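公園の道をひとりで走る機械に、月いくらまで払えるか

シェア 60　コメント 2

結論から書くと、わたしは契約を更新しないと思う。ただ、嫌いになったわけではないので、少し言い訳をさせてほしい。

Sutinowの園路巡回サービス「Clekodus」は、小型の走行ロボットが公園や団地の通路を見回り、路面の状態を報告してくれるというものだ。うちの管理組合が試用枠に当たり、八月の理事会で「機械に強そう」という理由だけでわたしが担当にされた。強いのは炊飯器の予約までである。

営業のニマル・デブナート（Nimal Debnath）さんは感じのいい人で、資料には「人の目を超える見守り」と書いてあった。人の目を超えなくていいから、人の膝の代わりになってほしい、というのがこちらの本音だった。

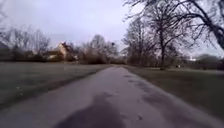
写真提供：Sutinow

園路の点検というのは、要するにこういう道をひたすらまっすぐ行く仕事だ。両側は芝生、空は曇り、舗装のあちこちが濡れて黒ずんでいる。人間がやると途中で夕飯のことを考えはじめる。機械は考えない。そこは素直に偉い。

問題は報告書のほうだ。試用中に届いた通知は725件。そのほとんどが「路面に暗色領域を検出」だった。水たまりである。あるいは、水たまりだったところである。雨の多い国で濡れた舗装をいちいち知らせてくるのは、隣の部屋から「今日も床があるよ」と叫ばれるのに近い。穴なのか染みなのかは、結局わたしが傘をさして見に行った。膝の代わりを頼んだはずが、膝の出番が増えた。

デブナートさんに言うと、しきい値を調整できますという。調整したら今度はぴたりと黙り、三日間何も来なかった。静かすぎて、心配になってまた見に行った。 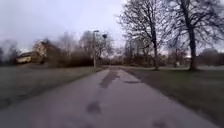
横浜、二月

競合のDurkovも資料だけ取り寄せた。あちらは通知を一日一回にまとめるそうで、その一点だけで心が動いた。機能の数ではClekodusの圧勝だが、毎朝読むのはわたしである。ついでに言えば、充電一回で180分超走れるという売り文句も、うちの敷地では使いきれない。端から端まで歩いて、立ち話をしても、そんなにかからない。

同じ試用組の玉時恩（オク・シウン）さんは、まったく逆の意見だ。彼女の団地は広くて坂が多く、夜の見回りを任せられるだけで元が取れるという。通知は読まないんですか、と聞いたら、読みませんよ、と笑われた。なるほど、そういう使い方があるのか。しかし読まない報告書に毎月払うのは、わたしにはまだ少し早い。

ロボットそのものはよく走ったし、犬にも礼儀正しかった。値段もむちゃではない。ただ、わたしが買いたいのは走る距離より、見に行かなくていいという安心のほうで、それは今の料金表のどこにも載っていない。次の版で「濡れているだけです」と言えるようになったら、また声をかけてください。傘は玄関に出しておきます。

コメント 2件　シェアする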